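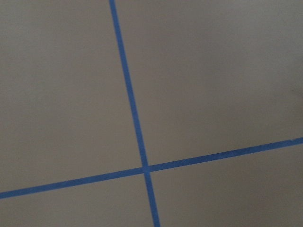

*Blue tape crossing on a work surface.*

March 21, 2020. Ruvari has adopted a practice note on marking out robot work surfaces. It takes effect in April and applies to all 7 test benches at the Plelgate site.

Tape lines must be checked before each session, and gaps repaired. Objects such as dish racks are to be assigned to a cell and recorded in the bench log. 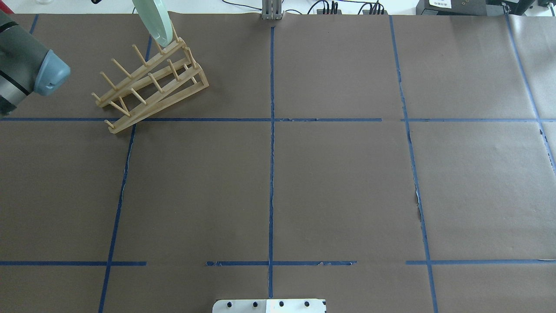 ## Comments

Written comments may be sent to Shuk-fan Chung, standards officer, Ruvari.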